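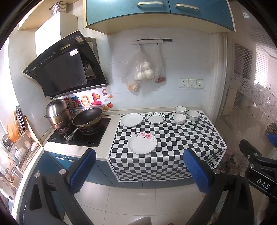 Lullthorpe Energy & Land Group — notes of April meeting

Posted Mon 22 April by Cúc Ông
5 min read
Filed under: Minutes, Peat & Land, Wind

Present: Shahram Ranjbar (chair), Cúc Ông (notes), nine members, two from the Metby side. Apologies from the usual people, plus the parish clerk, who sent a letter (see item 5).

Started ten minutes late, projector.

1. Last minutes

Agreed. One correction — item 4 should say "culvert" all the way through, not "cover". Fixed on the copy in the folder.

2. Matters arising

Gate at the top of the moor road still not mended. Shahram has rung the estate office twice. Will write.

Noise readings from last autumn: still waiting for the full set. We have the daytime ones only. The night ones are what people asked for. Chase again.

Leaflets — 297 left in the box. Agreed not to print any more until the map is right.

3. Flornmont wind extension

Main item, took most of the evening.

Flornmont want to put up a further row of turbines on the north side, behind the existing ones. Scoping papers came out three weeks ago. Shahram had read them all, most of us had read the summary.

Points raised:

— Access track. Papers show it going over the deep peat by the old sheepfold. The first scheme went round. Why not this one? The answer in the papers is "reduced haul distance". Meeting not impressed. Ask for the peat depth survey, with the probe points marked, not just the shaded map.

— Size. New ones are taller than the ones up there now. Two members said they would rather have fewer, bigger ones. One said the opposite, at some length. No group view taken.

— Grid. Connection date not confirmed. Discussion of whether there is any sense in building before the line can take the power. Metby members said the current turbines were switched off a fair bit over the winter when it was windiest. Asked if there are figures for this. There should be, will look.

— Birds. Curlew survey covers one season. Agreed we ask for two.

— Community fund. Offer is the same per turbine as last time, no allowance for prices going up. Felt to be low. Shahram to ask if the fund can be paid partly as money off bills for the nearest houses, as is done elsewhere. Also whether Metby counts as near. On the Flornmont map it falls just outside the line, whihc the Metby members were not pleased about.

AGREED: group sends a holding reply now and a full one once the peat survey is seen. Not objecting, not supporting yet. Vote eight for, one against, two abstained.

ACTION: Shahram to draft holding reply. Comments back to him by end of next week please, and in the email itself, not as seven diffrent attachments.

4. Peat blocking, Metby Moss

Good news for once. Ditch blocking on the lower half done before the bird season. 214 dams in. Mostly peat, some stone where the slope is steeper. Contractor was Yuan, who did the job on the far side of the valley as well. Ground was too soft for the digger for a good part of the work, so it ran over, but no extra charge.

Upper half is next. Cannot start until after the birds are off, so July for the site walk and then the work itself in autumn if the grant comes through. Grant form needs a landowner's signature and there are two landowners, one of whom is abroad. Cúc to find out if a scanned one will do.

Question from the floor on whether blocking the ditches will make the bottom fields wetter. Short answer: the ditches nearest the fields have been left open. Longer answer from Shahram, with drawing on back of the agenda. Member asked for it in writing. Fair enough.

Dip wells to be read every fortnight. Rota needed. Three names down so far, need at least two more. Bring wellies and a pen that works in the rain.

5. Heat pump for the hall

Letter from the parish clerk. The parish will put in £1000 towards a heat pump if we find the rest and if the hall loft is insulated first. The loft job has been quoted at £900. That quote is from before Christmas so get it confirmed.

General view: do the loft anyway. Warmer hall whatever happens next. Some argument over whether the old oil boiler will last another winter. It was making the noise again tonight.

Where would the outside unit go? Bin store side or car park side. Neighbour on the bin store side needs asking before anyone gets keen.

ACTION: Cúc to get loft quote confirmed and one other for comparison. Reply to clerk saying yes please, in principle.

6. Solar on the school roof

Carried over. No news from the county.

7. Open evening

Date not fixed. Suggestion that Flornmont be invited to bring their maps and stand next to them. Suggestion that it should be our maps. Could be both, different ends of the room. Food: same as last year, people bring a dish, put your name on the bottom of it if you want it back. Two plates from last year still in the hall cupboard, one with blue rim.

8. Any other business

— Litter on the turbine track again. Ring the site office, number on the gate.

— Member asked if the group has a view on the cable route through Lullthorpe village. Not yet. Put on next agenda.

— Email list. Several people are getting things twice, one not at all. Cúc to sort.

— Key to the noticeboard is missing. If you have it please say.

Closed 9.20.

Next meeting: same room, usual night, 7.15 for 7.30. Items for the agenda to Cúc a week ahead. Peat survey first if it has come, otherwise cable route.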